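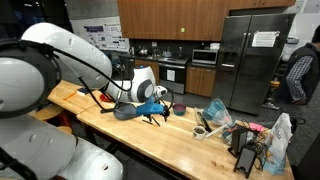
Chapter 6
Gathering Examples

By now you have met the learner itself, and if you worked through the exercises at the end of Chapter 5 you have probably watched it do rather badly on a problem that looked easy. Good! Most of us meet that disappointment early, and most of us respond by fiddling with the learner for a week or two. In this chapter I would like to talk you into looking at the examples first, and at the people and the room they came from.

When I began teaching this course, I gave the subject a single lecture. One brought the arm to the table, one moved it through the task a great many times, one saved the recordings, and that was that. It was Svenja Marti, then a student in the second row, who asked how a person was supposed to know when a recording was a bad one. I gave her a confident answer that I have been revising ever since (you will find the current version in Section 6.4, and I expect it will change again).

An example, for our purposes, is one complete attempt at a task, from the moment the arm leaves its resting position to the moment it returns. It holds what the cameras saw, where each joint was, and what the person guiding the arm asked it to do. We will call one such attempt an episode. Some books use the word "demonstration" for the same thing, and I will slip into that myself now and then, so please be patient with me.

Much of the chapter follows one collection from start to finish. It is called Trerinau, after the building where it was made, and it concerns picking up small hand tools from a table and setting them down again in a requested place. Ingeborg Hofstetter and Shabani Kombo guided the arm for nearly all of it, and they kept a notebook, which they have kindly let me quote. They recorded 453 episodes. After review they kept 436, and the ones they set aside are every bit as interesting as the ones they kept - we will spend most of Section 6.5 on them.

You will notice as we go that the two of them did not work alike. Ingeborg came down on a tool slowly and paused before closing the fingers. Shabani went in at a slant and closed early. Both ways are perfectly sound, but a learner shown a mixture of the two may settle on something in between that suits neither, and Section 6.3 takes up what can be done about it.

We will also need to talk about the table. A bare surface is pleasant to work at, and it makes for tidy recordings, but a learner that has only ever seen a bare surface can be thrown by a coffee cup. How much clutter to allow, and how often to move it, is a question on which sensible people differ, and I will give you my own habits along with those of Ro-un Um, who disagrees with me on nearly all of them.

Before you read on, take a sheet of paper and write down a task you do with your hands every day, such as folding a towel or putting a lid on a jar. Then write down everything that might be different about it tomorrow. Keep the sheet by you, as we will come back to it in Section 6.2.

6.1 What Belongs in an Episode

Let us start with the beginning and the end, which cause more trouble than the middle.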